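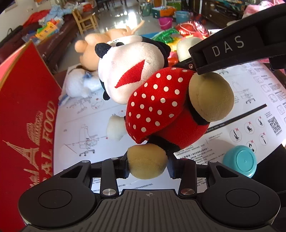

3. Setup and Maintenance of the Two-Gripper Handheld Cell

3.1 Scope

This section covers the mechanical setup, routine care and one repair of the paired handheld grippers used in the Grolinwood project. Recording software and model training are covered in Section 5. The work was done between September and the end of the term by Aurora Moreira, with bench space provided by the Sequeira lab.

3.2 Hardware

Each gripper has a dark lower housing, two angled linkage arms and two short black fingers. The arms turn on pivots with silver circular caps. In the handover test a soft toy is held by its shoes, one shoe per gripper, so that both tools carry the same object at once. Plush was chosen as the main test material after early runs with hard blocks gave little information about finger alignment. A block either stays in the fingers or drops. A shoe on a plush toy will twist when one finger closes ahead of the other, and the twist can be seen by the operator.

The two units are referred to in the log as Unit A and Unit B. They use the same linkage parts. Spare fingers were printed in one batch and labeled by side, as left and right fingers are not interchangeable.

3.3 Setup procedure

Setup is repeated whenever a unit has been opened or has been stored for more than one week.

1. Wipe both fingers with a dry cloth. Do not use alcohol on the finger pads.
2. Open and close the linkage by hand through its full travel, with power off. Stop if there is a hard spot.
3. Check each pivot for side play. Up to 0.2 mm at the fingertip was accepted.
4. Close the fingers on a paper strip. Pull the strip from the left and then from the right. The drag should feel equal.
5. Power on and run the zero routine. Write the closed reading in the log.
6. Repeat for the second unit.
7. Pick up the test toy with Unit A, take the second shoe with Unit B, and hold for 21 seconds. Repeat three times.

If the closed reading differs from the previous entry by more than five counts, the zero routine is run again before any recording. If it differs a second time, the unit is opened.

3.4 Routine care

The main problem in daily use was lint. Plush fibers collect between the finger base and the linkage and are drawn in toward the pivot. Cleaning with tweezers every 58 cycles kept the travel free. An interval twice as long was tried on Unit B and led to the fault described in 3.5. Compressed air was tried once and pushed the fibers deeper.

Finger screws were checked at the start of each session. No thread locker was used on Unit A. Unit B received a small amount after its repair.

3.5 Fault on Unit B

After 3143 logged cycles, Unit B stopped closing fully. The closed reading had moved by 167 counts over two sessions, and the paper strip slid out on the right side without drag. The zero routine did not correct it.

The housing was opened and the linkage removed. Two causes were found. Lint had packed behind the right pivot, and the right finger screw had backed out by almost one turn. The finger could tilt under load, which explains the uneven drag. The pivot bore showed light wear but was within the limit in 3.3.

The bore was cleaned, the washer replaced and the screw refitted. The Tatier driver was set to the torque in the build notes. After reassembly the closed reading came back to within two counts of the September value. The handover test was passed on all three holds.

3.6 Open items

The torque value in the build notes was copied from the earlier Brumley design, which had a thicker finger base. It has not been checked for the current part. A lint shield for the pivot was drawn but not printed. The cycle counter resets when the battery is removed, so counts before the first battery change were taken from the paper log and may be low.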